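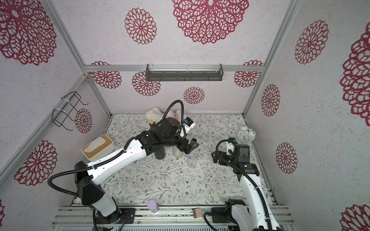
Open Day Tabletop Recordings

Recordings made during the open day at the Hollis workshop on Monday, July 26, 2021. Visitors watched the two-arm cell run through tabletop tasks, and every run was logged, including the failed ones.

Contents

702 episodes, 17 of them marked incomplete
11 task names, listed in tasks.csv
One folder per episode, with video, joint positions and gripper state

Setup

Two arms on a shared front rail, each with a gripper and a wrist camera. Patterned wallpaper and a floral mat cover the walls and floor. Objects include bottles, a plush bunny, a tissue box and a twin-bell alarm clock. Layouts changed between sessions -- check layout.txt in each folder before you compare runs.

How the day ran

Operators from Astness drove the arms by remote control in the morning. After lunch, visitors picked a task from the list and an operator carried it out. Visitors did not drive the arms themselves.

Known problems

Clocks on the two arm controllers drift apart in the longer episodes. Use the times in sync.csv.
The Cillen export drops the last gripper reading. The raw logs have it.
Audio was removed before release.

Use

Free for research and teaching. Please cite the set as Clornita Open Day. A cleaned version with corrected times is planned for October.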